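Subject: Re: Framing a large watercolour without glass?

Waltraud Haberkorn wrote:

> Hello all. I have finally finished the big one of the weir at Lasville
> and now I have no idea what to do with it. It is on full sheet paper
> joined down the middle, and the framer wants 385 for anti-reflective
> glass, before we even talk about the moulding. My son Jannik says I
> should glue it to a board and varnish it like an oil. Has anyone here
> tried this and lived to tell the tale? I would also like to know if
> the open show at Avley takes unglazed work on paper, as the rules on
> the form are not clear to me.
>
> Waltraud

Hi Waltraud, and hello everyone else (I know I've been quiet, it's been a busy June),

Jannik isn't as mad as he sounds! I've done four this way now, one of them a disaster, so I can at least tell you where the disaster came from.

The paper has to be stuck down properly before anything else happens. I use acid-free gel medium on a cradled panel, brushed on both the panel and the back of the sheet, then I roll it from the middle outwards with a clean rubber roller over a piece of baking parchment. With a joined sheet like yours I'd do one half at a time and get the join lined up dry first, with pencil ticks on the edge of the panel. Then weight it overnight. I use the big atlas and a lot of old auction catalogues.

My disaster was the one of the chapel at Pridutari, which some of you saw before it went wrong. I got impatient and brushed the varnish straight on. Every bit of ultramarine in the sky lifted and went for a walk down into the roof. So, spray first, always. Three very thin coats, left to dry in between, holding the can further off than feels sensible, and do it outside on a still day if you can. After that the paint is sealed enough to take a brush or a wax.
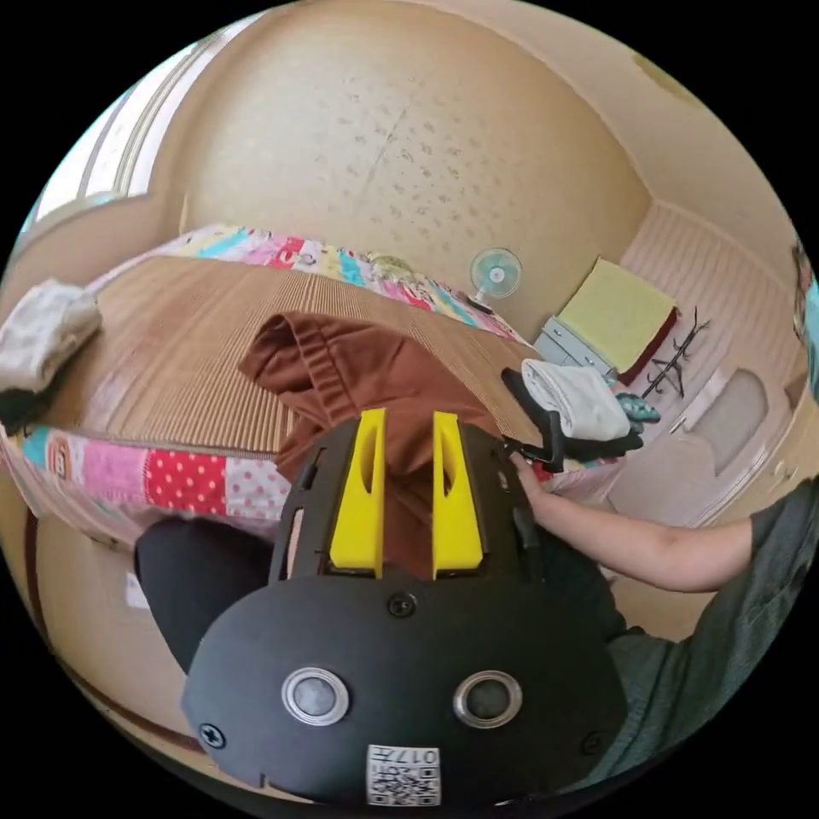 I've gone over to cold wax for the last layer and I don't think I'll go back. It goes on like shoe polish, a little at a time with a soft rag, and you buff it the next day. It gives a sort of eggshell look, much nicer than gloss on a watercolour in my opinion, though Nelu Stoica will tell you it deadens the darks. He's right that it does a bit. On my last one I went back in and pushed the darks further than I'd normally dare before sealing it, and that seemed to answer it.

Two things to watch. Gouache whites go slightly grey under the spray, so test a scrap if you've used any. And whatever you do, photograph it before you start, because once it's sealed you can't lift or soften anything, and if it all goes horribly wrong at least you can have a print made!

As for the money, a cradled panel that size cost me 81 last time, and the medium and wax will do several pictures. I float mine in a plain tray frame, which Marius Mocanu makes for me out of offcuts. He might do you one if you ask nicely -- he's on this list but never reads it, so ring him. 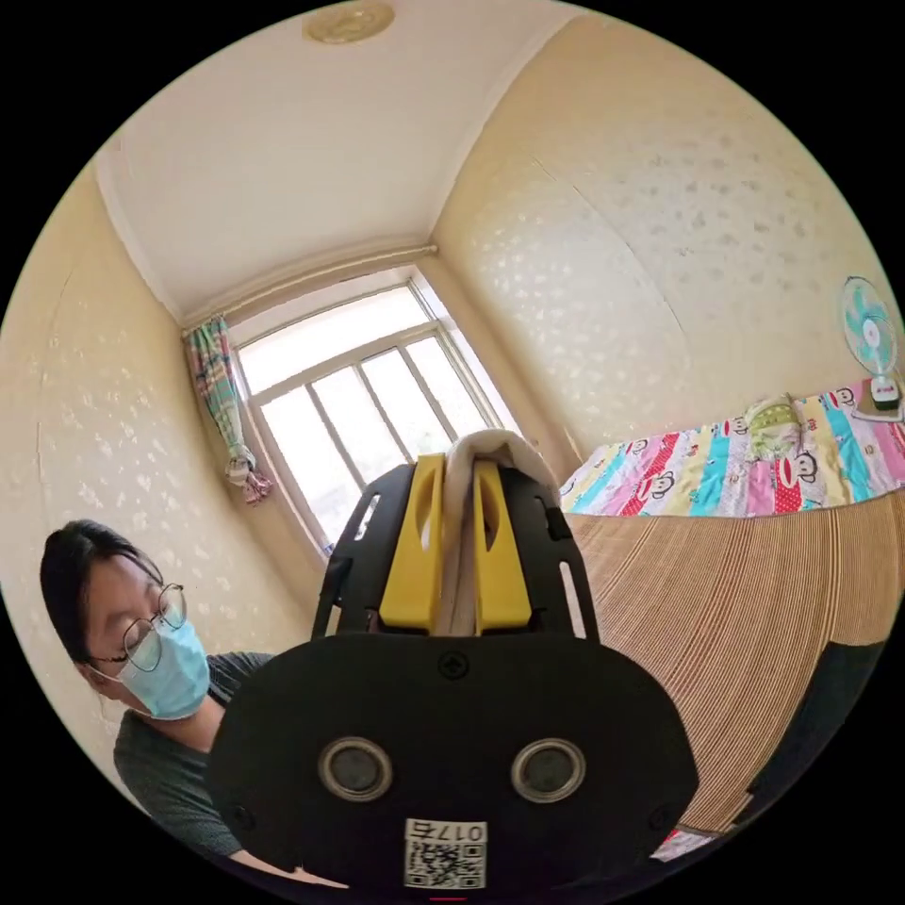 On the Avley show, I asked Rodica Ilie about this last year, as she was hanging it then. She said they take unglazed watercolours as long as they're sealed and you write "varnished watercolour on panel" on the label, and they want D-rings and cord on the back, no sawtooth hangers. There is a size limit though, and I can't remember if it includes the frame. Best to check with her before you order the panel. I have a feeling yours might be just over, if it's two full sheets side by side.

Whether purists will like it is another matter. I had a chap stand in front of mine for ages at the private view and then tell me it wasn't a watercolour any more. He then bought a small glazed one of a cabbage field, so I forgave him.

Is it the weir from the footbridge side, by the way, or from down by the allotments? I've tried it twice from the footbridge and never got the water to lie flat. If you don't mind bringing it along before you glue it I'd love a proper look -- I could bring my roller and the tin of wax and you could have a go on one of my failures first. I have almost 28 to choose from.

All the best,
Crăciun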